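Home | About | Jobs | Contact

About Plullelix

Hi, I'm Asabe! I started Plullelix with Bernadette Sabatier, and there are 15 of us now. We collect examples of housework for robots to learn from – mostly laundry, done with hand-held grippers, one in each hand. Last March we logged 621 garments (my thumbs still remember). 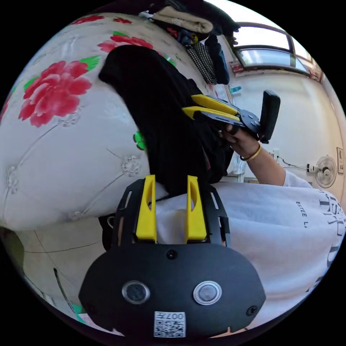

Reader comments

Kvido: Do you do socks?

Jarmila: Two yellow fingers on a black garment, love it!

Print this page | E-mail this page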